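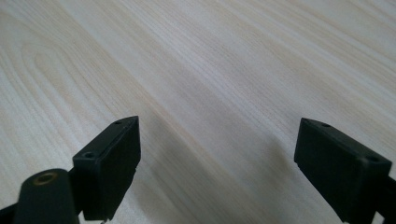

I finally gave in and sorted out my work table this month, after three winters of muttering about it. The old top had gone gray and sticky in patches (mostly my fault, I am a terrible one for setting mugs down anywhere), so I asked Junhao Meng over at the Murnden wood shop what he'd put in a room that gets hardly any sun. Something pale, he told me, and he was right! It's a light, creamy color with faint pinkish streaks, and there's one spot where the grain bends into rounded arches, one inside the other, before it straightens out into long fine lines. I keep stopping to look at it when I should be cutting fabric.

Looking after it is easy so far. I wipe it with a barely damp cloth and go along the grain, and I've promised myself a coat of Stivano wax every 6 months - we'll see how long that lasts. The whole thing came to just under $200, and Junhao threw in a set of felt pads for the legs. If you're tempted, he has 8 more boards set aside at the shop until the end of January, so give him a call and tell him I sent you. Next issue I'll get to the thread drawers, which are a disgrace.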